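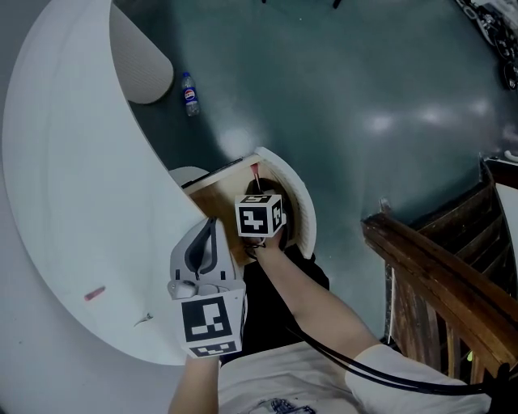 4.2 Small compartments and what ends up in them

We came to this part of the study expecting to write a paragraph on it. The large pieces (wardrobes, shelving, the kitchen units covered in Section 3) had taken up most of our planning, and the small box-like cabinets that stand beside a table or a chair were on the inventory mainly for completeness. They became our favorite part of the project, and we have given them the space they deserve.

By a small compartment we mean any enclosed or half-enclosed storage space that an adult can fill with one arm. It may have a door or be open at the front. What matters is that the hand goes in and the eyes often do not, since the top of the box hides much of the inside from a person standing over it. Ochoa's earlier notes on bedside furniture in Mendoza called this "blind storage," and we keep her term.

Participants were asked to put away a mixed set of 20 everyday things, wherever they liked, using the furniture in the room. They were then asked to get some of them back after a break of 60 minutes. No labels were given and no place was called right or wrong. We wanted people to tidy the way they tidy at home, and for the most part they did, down to muttering at things that would not stand up.

The first result is a happy one for anybody who likes small furniture: people use the back of it. We had assumed that the front few inches would do all the work. Tall, thin things in particular were pushed toward the rear, where they could lean on a panel and stay upright. Figure 2 has a case in point, with a thin pink-and-white stick reaching up near the back of the box while a hand goes in. Participants told us that a thing which sticks up is easy to find by touch, and several of them used it as a guide for everything placed near it. Rocío Aguirre, who ran the interviews, started writing down the phrases people used for this, and "the one I steer by" has stayed with us.

The second result concerns the walls of the box. Most storage furniture has flat sides, and most advice on storage takes flat sides for granted. The cabinet in Figure 2 has a light wooden panel inside and a curved, ribbed white wall on the right. A curved wall loses a corner, and a lost corner sounds like a loss of room. What we heard was more interesting! Participants liked having two sides that felt different. They could tell wood from ribs with their fingertips and so knew which way their hand was facing. When we moved the same set of things to the plain Resero cabinet, with four matching inner walls, people slowed down and bent over to look. We would love to see this tested with other textures, and a maker with a router and a free afternoon could learn a good deal.

Curves also matter on the table next door. A round-edged table has no corner to put things in, and the small items that people left out of the cabinet did not gather in one place as they do on a square desk. They stayed close to where they had been set down. A small pink object that looks like an eraser lies near the table's lower edge in Figure 2, and this was typical of what we found again and again: the smallest things are the last to be put away, and very often they are not put away at all. Asked why, participants said that such things would "get lost in there." They are right, in a sense. Blind storage suits things the hand can recognize at once. A scrap or a small eraser does not offer the hand much to go on.

The floor deserves a word too. We had not listed it as storage, and participants plainly had. A water bottle went down on the floor in many sessions, even with free table space in easy reach, and nobody wanted it inside a cabinet. Drinks seem to belong to the person for as long as the person is in the room. We have added "floor, within sight" to the coding sheet as a place in its own right, and the Cerlow sessions reported in Section 5 already use the new sheet.

A few limits should be kept in mind. All of the furniture was new to the participants, so we cannot speak to the deep habits people build up with a cabinet they have owned for years. The lighting was bright and came from the ceiling, which leaves the space under a low box darker than it would be beside a window. The Pliltthorpe rooms, which we begin using in June, have side light and older furniture, and we are very curious to see whether the back of the box stays as popular there.

Even with those limits, we think the case for taking small compartments seriously is strong. They are cheap to make and easy to change, and people have clear and inventive ways of using them. The next section turns to drawers, where the hand and the eye work together again.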